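28th March

I've had the Stendel hand-held gripper kit on loan for a review. It ships as 2 units with printed fingers, and the list price is $467. Sunar makes a similar one, but I haven't tried it.
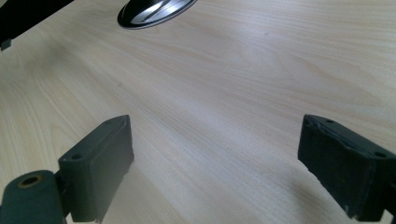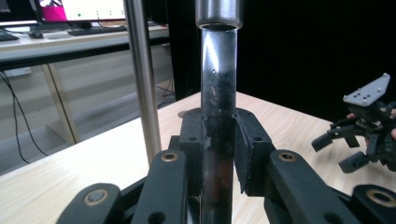
*Green fingers open over the table in the first; black pads closed on a dark tube in the second.*

The V-notched pads are the reason to buy it. Round stock seats in the notch without much fuss, and the pad screws are easy to reach with a short driver. Linkage play was low out of the box and hadn't changed after 300 cycles on my bench.

Two complaints. The green fingers scuff along the upper rim, and the manual still describes the October revision of the linkage. Harpreet Dhillon at Stendel sent me the current drawing the same afternoon.

Spare pads are sold in pairs. I'd order a set with the kit.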